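4.2 Carton size and void fill in low-volume orders

The second part of the survey dealt with orders of one or two items, which made up most of the parcels leaving the Castlow and Draltthorpe sites. Each site kept its own carton range. Castlow stocked 7 sizes, all with attached lid flaps, while Draltthorpe stocked 2 sizes and made up the difference with paper fill. Both sites recorded the carton code, the item dimensions and the packed weight for every order in the sample, giving 1,264 usable records after duplicates and returns were removed.

Void ratio was defined as the share of the inner carton volume not taken up by the items themselves. Soft goods were measured in their retail packaging, laid flat under a light board, so that trapped air was counted in the same way at both sites. Rigid goods were measured at their widest points. Items with hang tabs or loose outer film were entered at the size of the filled part of the package only, a choice that lowers the item volume slightly and raises the void ratio for small packaged goods.

Void ratios were higher at Draltthorpe in every item class except books. The gap was widest for single soft items, where the smaller of the two Draltthorpe cartons was still far larger than the contents. Packers at that site used more fill per parcel, but the amount of fill did not track the empty volume closely. Fill use depended more on the packing station than on the order — a pattern also reported in the earlier Tokarz trial, which used a single carton size throughout.

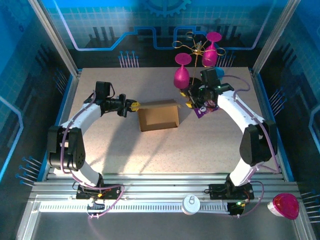 Figure 3. A packaged item held up, and a small open carton with an attached lid flap.

Damage claims did not follow the same pattern. In a subset of 400 parcels tracked to delivery, claims were no more common among parcels with a high void ratio, provided that the contents were soft or semi-rigid. For glass and ceramics the subset was too small to support any statement. The Herkico carton code, used at both sites, does not separate fragile from ordinary goods, and we could not recover that distinction from the order records alone.

Carton cost was treated separately from fill cost. A wider range lowers board use per parcel but adds shelf space and picking errors at the station, and these were not priced by either site. Section 4.3 gives the board figures by item class.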